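Moved the finger controller off the main planning loop this month. It now runs as its own process at 500 Hz and takes joint targets from the planner over shared memory.

The old setup shared a thread with perception. Whenever the segmentation step ran long, the fingers got their targets 70 ms late.

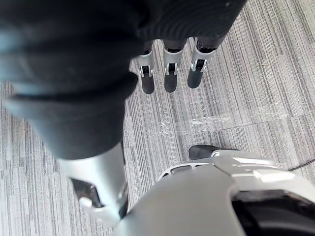
Severin Egger asks whether the planner still waits for a grasp-done flag. It does, with a 700 ms timeout, then it replans from the last joint state.

Next up is logging. Pirex drops messages when all 7 topics are on.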